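The long table at Rerneser

Caught Shahab Babaei just before lunch, coat half on. He looks after the meeting room at Rerneser, which means he looks after the table. It's white, it's long, and it's always full.

"People think it's a mess. It's a mess with a system," he says. Then he goes looking for a pen.

The system, as far as I could follow it: toys stay at one end, with the bowls. Bags and boxes up the far end. Anything with a lead goes wherever there's a gap. Cups go back to the kitchen by five — in theory.

Babaei has a list of everything that's meant to live on the table. It runs to 48 lines and was last checked in February. He is not proud of this.
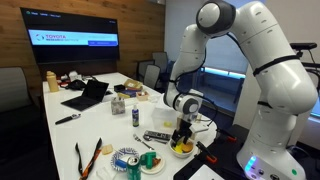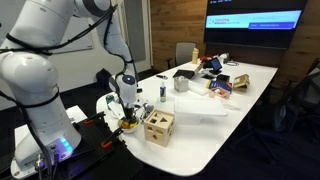
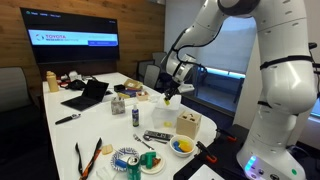

The white bowl and the clear plastic box, on the table.

What stays and what goes

The wooden shape cube stays. He's firm on that. "My colleague Shahab Pakzad wanted it in the cupboard. I put it back out. He put it away again. We did that for a week." Pakzad, passing with a sandwich, says it was nearer two.

And the play food? Stays as well, in a white bowl, "becuase if it's in a bowl you can lift the lot in one go".

I ask about buying proper storage. They did once, drawers from Sindell, almost 200 pounds. Wrong height. They're in the corridor now full of old Ghorbani catalogues.

So how long does a full clear take, start to finish? "Twenty minutes if no one talks to me." He looks at me when he he says it.

Last question, is it ever bare. Once, he says, for the painters. He didn't like it.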